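Call for participants: teach a simulated robot arm by remote control
Jeltent, Irkham studio and online 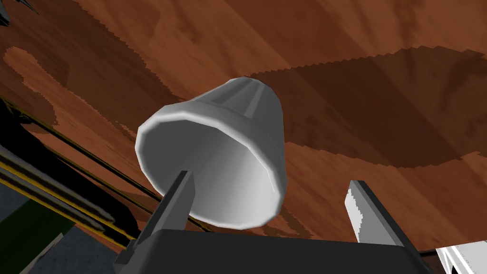

The cup task in our simulator, seen from the gripper's side, with the cup lying over on the wooden surface and the fingers open.

Hello, and thank you for stopping by! We are looking for patient people who would like to spend a few hours with us this summer steering a robot arm that lives entirely inside a computer. You hold a controller, you watch a screen, and you show the arm how a small household job is done, over and over, in your own way. What you do is recorded as a list of movements, and those recordings (we call them demonstrations, or demos for short when we are in a hurry) are what our learning software studies afterward.

You do not need to know anything about robots. We mean that sincerely. Our last round included a retired piano tuner, two nursing students, a bus driver and a gentleman who told us he had never held a game controller in his life, and his demos are among the ones we go back to most often. We would love to have more people like him, and we would also love to hear from people who have played games since they could walk, so please don't count yourself out on either side.

Who we are

Jeltent is a small company with its main office in Zostovden and a teaching studio in Irkham, on the second floor of the old Carrilho building, above the bicycle shop. Margarida Lobo leads the teaching work and wrote most of this page, so if it rambles you may blame her. Horácio Antunes looks after the simulator and the controllers. Elsie Mapplebeck handles schedules, payments and every kind of practical question, and she is the person you will most likely hear from first.

The project you would be joining is about everyday objects that are not where you would like them to be. Picking up a cup that stands neatly upright is something our arm has already been taught fairly well. A cup lying on its side is a different matter. Should you pinch the rim, or go around the body, or nudge it a little first so that it turns toward you? People make that choice in half a second at their own kitchen table and can seldom explain it afterward, and we would like to collect a great many of those half seconds.

In the previous round we gathered 841 demonstrations, and we are grateful for every one of them. Looking through them, though, Margarida noticed that a lot of them go about the job in much the same way, which probably has to do with our having shown everybody the same practice video. This time there will be no video. We'll explain the controls, give you as long as you need to get comfortable, and then leave the how to you.

What you would be doing

Each session starts with practice. You'll learn to move the arm forward and back, up and down and side to side, to turn the wrist, and to open and close the two fingers. The wrist is what most people find hardest, and it's perfectly normal to feel clumsy with it for the first while. Horácio sits with every newcomer and is very good at waiting.

After that come the tasks themselves. The main one is to take hold of a tipped cup, lift it, and set it down standing up. The cup will lie in a new position each time, the light and the shadows will change, and there may be other objects nearby that you'll have to steer around. You will mostly work from the view near the gripper, which shows the fingers from close up, and you can switch to a wider view whenever you like. Some people use the wider one for nearly everything and that's fine too.

If a try goes wrong, please don't be upset and please don't hide it. Press the yellow button, say in a few words what happened (there's a microphone, or you can type) and begin again. We keep the failed tries, marked as such, and they are useful to us. You will never be paid less for them.

At the end of the session there's a short talk, either in person or over the phone, where we ask what felt awkward and whether you changed your mind about anything along the way. Celeste Matos runs these talks. She takes notes by hand and will happily read them back to you if you want to check that she got your meaning.

What a session looks like

A session lasts 3 hours, with a proper break in the middle, and shorter breaks any time you ask. We are asking each participant for four sessions, spread out however suits you through the end of the project. Morning, afternoon and early evening times are all available in Irkham. The studio has adjustable chairs, good screens, and a kettle that gets a lot of use.

If you can't travel to us, you can take part from home. We'll mail you a controller with a prepaid return box, and you'll need a computer made in the last few years, a steady internet connection and a desk or table where you can sit comfortably. Horácio will do a test call with you ahead of time to see that the picture on your screen keeps up with your hands. When there's too much delay the work becomes tiring and rather annoying, and in that case we would try to find you a place in the studio instead.

Who can take part

You should be 18 or older and able to follow spoken or written instructions in English. You should be able to look at a screen for stretches of twenty minutes or so. Glasses are no trouble at all.

We especially welcome left-handed people, older people, and people who use their hands a little differently from most. We have a one-handed controller and a foot pedal for opening and closing the fingers, and if neither of those would work for you, please write to Elsie anyway and tell her what would. We can't promise to build everything, but we have surprised ourselves before.

If you get motion sick from moving pictures, tell us when you apply. The close view moves whenever the arm moves, and it does bother certain people. You can do the whole job from the fixed wide view, and we'll set it up that way from the start.

Pay and practical matters

You'll receive 103 dollars for each completed session, practice time and breaks included. If all four sessions are completed, we add a bonus that brings the total to 500 dollars. Payment goes out by bank transfer or check within ten days of each session, and the bonus comes with the last one. Bus and train fares within the Irkham area are paid back on top of that if you keep your tickets.

You may stop at any time, for any reason or none, and you'll be paid for the full session you are in. We record the movements of the controller, what happens in the simulator, and your spoken or typed comments. We don't film you. Your name is kept apart from your recordings, and until the project closes you can ask us to remove your demos.

How to apply

Please send a short note to Elsie Mapplebeck through the contact form on this site and choose "Cup teaching, summer round" as the subject. Tell her a little about yourself, which hand you prefer, whether you'd like to come to Irkham or work from home, and which times of day are best. There's no need for a résumé. A few friendly lines are plenty.

Elsie answers everyone, usually within a few working days. If we think it's a good match, she'll call you for a quick chat and send the consent form for you to read at your leisure before the first session.

If you'd like to ask something before you decide, Catarina Amaral at the Zostovden office is glad to take calls in the afternoons, in English or Portuguese. Her number is at the bottom of the contact page. Groups of friends or coworkers are welcome to apply together, though each person should send a separate note, and we can seat two people at a time in the studio.

Posted 20 July 2023. Applications stay open until all the places are taken.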